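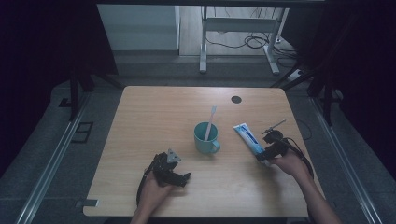 Traversée Kestard – Stonura en refuges : vos avis ?

Trastard
Salut à tous ! Je rentre tout juste de la traversée et j'ai encore les jambes en coton, mais quel bonheur ! Quatre étapes, des alpages à perte de vue, des marmottes partout au-dessus du lac de Pillai. La plus belle étape reste la 2, avec 1000 m de montée jusqu'au col et la descente en balcon dans les rhododendrons. Je recommande à fond le sens Kestard vers Stonura, on a les glaciers en face tout du long.

marmotte_17
Pas d'accord sur le sens ! Par Stonura on attaque à l'ombre le matin, et en juillet ça change tout. Sinon oui, magnifique, j'y retourne chaque été.

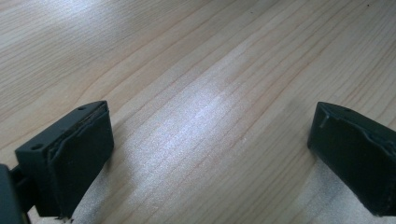 lola.rando
Question refuge : celui de Pillai a rouvert en mai et je l'ai trouvé superbe. La grande salle a été refaite, avec des tables en bois clair, on y resterait des heures devant une tarte aux myrtilles ! Réservez par contre, le dimanche on était serrés au dîner.

Trastard
La tarte, mais oui !! J'en ai pris deux parts.

bivouac552
Je vais faire mon grognon : c'est devenu trop confortable là-haut. Je préférais l'ancien dortoir et la soupe à 19 h pour tout le monde. Le sentier, lui, n'a pas bougé, et les névés sous le col tenaient encore bien début juillet.

lola.rando
Bah, rien ne t'empêche de dormir dehors, vu ton pseudo ;) Le replat après la passerelle est autorisé de 19 h à 9 h.
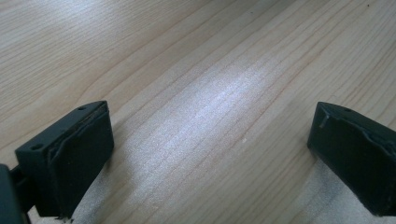

Retour depuis Stonura : bus ou à pied ?

marmotte_17
Le bus de 17 h est le dernier, ne traînez pas à la cascade. On l'a raté une fois, et on a fini à pied par la forêt, très chouette aussi d'ailleurs !

bivouac552
À pied, sans hésiter. Le chemin des mélèzes est bien balisé.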